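About Us

Skiltness started with a question Nerys Howells kept asking at her old job: why does it take a programmer three weeks to teach a robot something my grandmother could show a child in a minute? She never did get an answer she liked, so she rented half a floor in the Sutherland building, talked Emiliano Riquelme into leaving a perfectly good position with a pension, and the two of them set about finding out what would happen if you simply took the robot by the hand.

We're a bigger bunch now, and we have the whole floor (and the kitchen, which matters more than you might think). The work is still the same at heart. We show robots how to do ordinary household and workshop jobs, either by guiding the gripper by hand or by steering the arm from across the room with a pair of controllers. Each time through is recorded, start to finish, and we call that a demonstration. When a customer comes to us with a task, we usually plan on 300 demonstrations for a simple one and 1,000 for anything involving cloth, bags, string or food.

Cloth is our great love and our great headache. A mug is a mug wherever you put it down, but a towel or a knitted glove lands a little differently every single time, and the person at the controls has to decide where to take hold of it. By the cuff? By the thumb? Across the palm? Efa Probert, who leads our demonstrators, likes people to spend a whole morning just picking things up and laying them down again before anybody presses record. New folks find this a bit slow, and then by Thursday they are arguing with each other over lunch about the best way to approach a sleeve, and we know they're going to be fine.

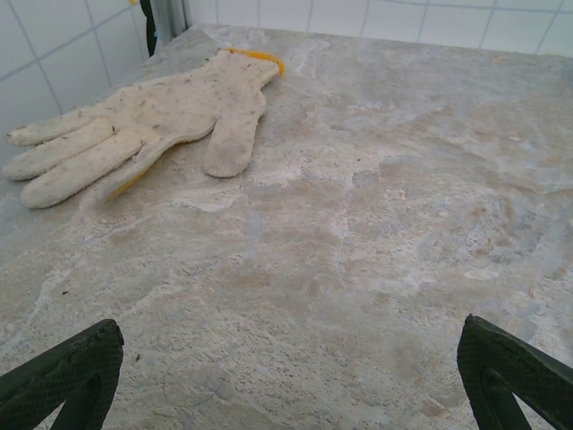 We also care a good deal about where the work happens. Plenty of demonstrations in this field are done on a plain table under the same lamp, and a robot taught that way can get quite lost in a real home. So we teach on stone counters and wood ones, beside tile, beside painted walls, with old things and new things, clean things and things that have plainly seen some use. Caradog Lewis looks after our props, and he would much sooner bring in a work glove with some life behind it than a new one out of the packet. His shelves currently hold 518 items, every one of them labeled in his very small handwriting.

Everything we record goes into Modov, our own library, which Eifion Pugh built in his first year here and has been patiently improving ever since. Each demonstration gets watched by a second person before it is kept. If the grip slipped and the demonstrator recovered nicely, we keep it and mark it, because a robot needs to see how to get out of trouble too. If the demonstrator was tired and wandering — and we all have those afternoons — it goes in the bin, with no hard feelings. Last July was our busiest month so far, with 2,423 demonstrations kept.

Our first customer was Pestness, who wanted a robot arm that could tidy up a workbench at the end of a shift, and they are still with us today. Since then we've taught folding, sorting, wiping, stacking, and one very long spring of putting lids on jars.

Our demonstrators come from all over. We have had a former florist, two dental assistants, a piano tuner and a man who packed fruit for most of his life and has the gentlest hands in the building. You don't need to know anything about robots to join us. We'll teach you the controllers, and a steady hand and a fair amount of patience will carry you the rest of the way.

If you have a task you'd like taught, or you'd just like to come by and have a go at the controls, please write to us through the contact page. Efa reads all the messages herself, and there is generally a pot of coffee on by ten.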